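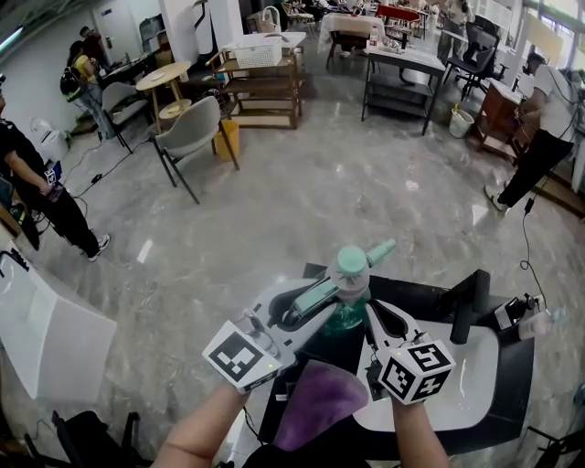
Engebretsen wrote in first thing, and the message came through to ticket 453 like this: the trigger goes soft after a few pumps, then nothing comes out but a dribble, and is it the cleaner or the bottle?

Thanks so much for getting in touch, and sorry you've been squeezing away at that thing for so long! We see this quite a bit with green trigger bottles, and most of the time it can be put right at the sink.

Please try these first:

Turn the nozzle a full turn each way. It can sit between "off" and "spray" and look perfectly fine.

Unscrew the head and look at the tube. If it has slipped, push it back up until it feels snug.

Fill a bowl with warm water – 100 °F is plenty – and pump it through the head until it runs clear. Dried Sindach cleaner leaves a film in there, especially if it went in undiluted.

Refill to 80 percent, no higher, and tighten the collar by hand.

Update, December 2020: Engebretsen rinsed the head 2 times and has a good strong spray on the counter again, but the collar still weeps a little when the bottle is tipped. A new washer is going out from the Mellgate store. Ticket stays open until it arrives.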